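Trarneck hand-held gripper kit: gallery

The sales sheet for the Trarneck kit promises a matched pair of grippers, clean motion data and a first session within 30 minutes of opening the box. I have had it for most of May and I have my doubts. At 3000 for the pair, before the yearly support fee, it ought to do more than look tidy on a white board. Click through for the larger versions.
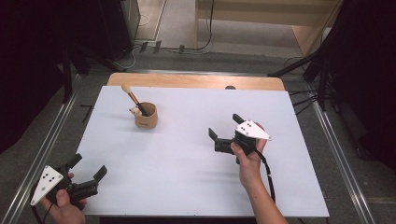
Pictures and words: Pavithra Iyer

Both grippers up and open, with the pen holder and its brush still to be dealt with. Each one has a white plate with five black dots, which the tracking software is supposed to follow without fuss. Mine lost the right hand 2 times in the first session, and the manual blames the user.

Note the cables. One comes off each gripper, and the word "untethered" is all over the brochure. Sivaprasad Devadiga at Trarneck tells me that it refers to a later model. I would like to see that one before I believe in it.

The grip is comfortable enough for short spells. Whether it stays that way over the 80 repeats they suggest per task is another matter, and I gave up well before then.

Next gallery: the Pluneck wrist mount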